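Porta-talheres de mesa -- leia-me

Olá! Juntei nesta pasta as fotografias e as notas que fui tirando sobre uma coisa muito pequena: o porta-talheres que fica em cima da mesa, com as colheres e os pauzinhos à mão de quem se senta. O conjunto chama-se Undness (o nome foi ideia do Ketill Holst, não me perguntem) e faz parte das minhas notas sobre arrumação de mesa e cozinha.

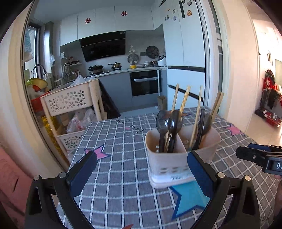
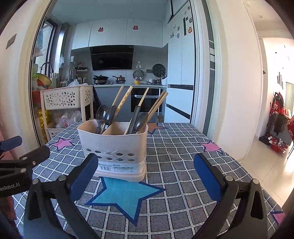
Colheres escuras e pauzinhos de madeira no porta-talheres creme, sobre a toalha das estrelas.

O que há na pasta

São 620 fotografias, todas de mesas postas ou por pôr, e um ficheiro de texto com as notas. As fotografias estão em "mesa" e as notas em "notas.txt". Escrevi as notas à pressa, às vezes com abreviaturas minhas: "col" é colher, "pz" é pauzinho, "pt" é porta-talheres. Se encontrarem um "pzz", é gralha.

Cada linha das notas tem quatro campos, separados por ponto e vírgula:

ficheiro; recipiente; conteúdo; comentário

O campo do comentário é livre e está muitas vezes vazio. Em 154 linhas escrevi alguma coisa que me parece útil, nas outras não havia muito a dizer.

Como descrevo as coisas

Chamo "colher" a qualquer colher de comer, seja qual for o tamanho. As de servir ficam de fora. Quanto aos pauzinhos, anoto se são lisos ou se têm desenho, e não tento formar pares -- no porta-talheres misturam-se todos e eu próprio já desisti de os juntar cá em casa. As colheres vão com a concha para cima, e é assim que aparecem nas notas, sem mais pormenores.

As etiquetas de loja coladas nos recipientes não foram tiradas nem transcritas. O Preben Hallgrímsson acha que devia ter transcrito pelo menos as legíveis, e talvez tenha razão, mas fica para outra altura.

Toalhas também contam! Tenho um carinho especial pela das estrelas, cor-de-rosa e azul-claras sobre a quadrícula branca, e nas notas aparece como "estrelas". Uma toalha com padrão destes torna mais difícil recortar os objetos do fundo, por isso convém filtrar por esse campo de comentário se só quiserem fundos lisos.

O que falta

Facas e garfos, quase não há. Gavetas de talheres também não, essas estão noutra coleção, a Jinda, que comecei em Guimarães e ainda não acabei de rever (em março revi 20 pastas e fiquei por aí).

Correções

Versão de 8 de maio de 2021. Se derem com uma colher anotada como pauzinho, mandem-me o nome do ficheiro e a linha das notas, que eu corrijo na versão seguinte. Não mudem os nomes dos ficheiros, por favor, porque as notas deixam de bater certo.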